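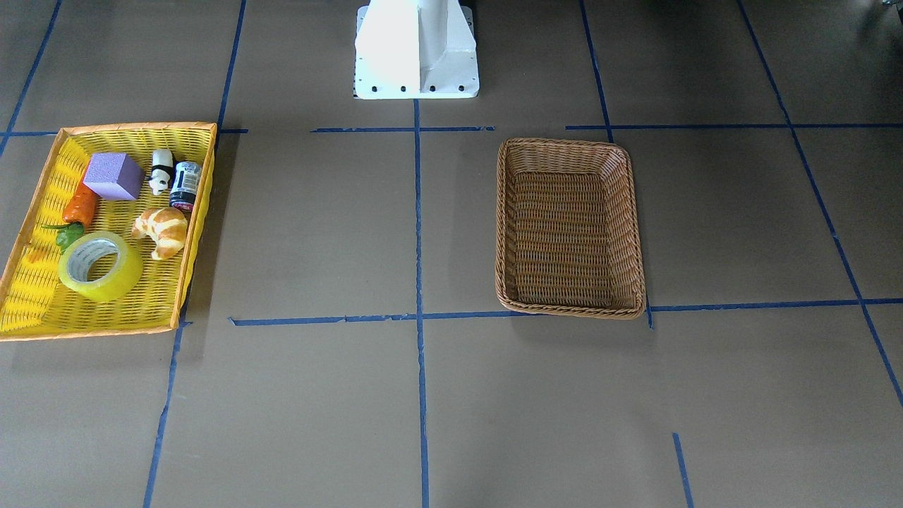 Chores and machines: where things stand, gallery page

Quick one this month, no time for a proper write-up. Folks keep asking me the same thing. Can a machine tidy up yet? Can it do the boring half of a shop job, the moving-stuff-from-here-to-there half? Short answer, sort of. Longer answer below, in no great order.

Basket to basket
Seven things in the yellow basket, none in the brown wicker one. Toy carrot, toy pepper, a croissant, a little panda, a purple foam cube, a jar with a dark lid, a roll of packing tape. Looks like a toddler's shopping trip. It's also pretty much the whole question in one go: soft stuff, hard stuff, round stuff, stuff leaning on other stuff.

The tape roll is the one I'd watch. Lying flat, partly over the pepper, shiny outside and a hole in the middle. You or I hook a finger in and never think about it. For a machine that's a choice, grab the rim or grab the whole thing, and a shiny surface can throw off a camera. The panda is standing right up against the back wall of the basket too, so not much room to get behind it.

Blue tape on the floor, lots of it. I'm a big fan of tape. Cheap, and you can tell if a basket got bumped.

So, can they do it?
Picking up one solid thing and putting it down in another place: yes, mostly. I'd call this one close to solved if nobody is in a rush. Mixed objects in a heap: better than two years ago, still slow. I asked around at Tagle, the small packing shop where I do weekends, what they would need before they'd let a machine near the returns bench. Their number was 300 items a shift with no babysitting. My own guess is we're not there. Getting closer tho.

Household stuff
Toys off the floor, ok. Dishes, depends on the dishes. Laundry, still the hard one, cloth has no fixed shape and a sock inside a sleeve is a mean trick to play on anybody. Beds, forget it for now. Trash out, fine until there's a door with a round knob.

Speed is what gets people at home. My readers' poll (34 replies, thanks all) asked how long you'd put up with a machine clearing a kid's play corner. Most said up to 2 hours, as long as they're out of the house and it's quiet. Nobody wanted to watch it. Noise came up more then price, which surprised me.

Shop floor stuff
Different story. Same bins every day, same shelf heights, decent lighting. Vukby, the hardware place on my street, has a sweeper that does the aisles after closing and it's fine, really fine, no drama. But restocking is still people. Loose screws in the wrong drawer are still people. Putting back the paint can some guy left with the garden hoses, people.

Where I think the money goes first is the dull middle: empty this tray, fill that one, repeat. Not glamorous. Ask anyone who's done it for eight hours.

Things I'd like to see next
Same seven objects, tipped in any old way. Same job with the lights down low. A bag instead of a basket, bags are awful. And something breakable, an egg would do, I'm not picky.

Odds and ends
Someone wrote in about the Folel window cleaner and wether it handles sills. Haven't tried it, can't say. The Drernow page from last time is still up, the link in the sidebar was busted and is fixed now.

More pics when I get to them. Comments are open, keep it friendly, and if you've got a machine at home doing a real chore tell me which one and how often you have to go rescue it.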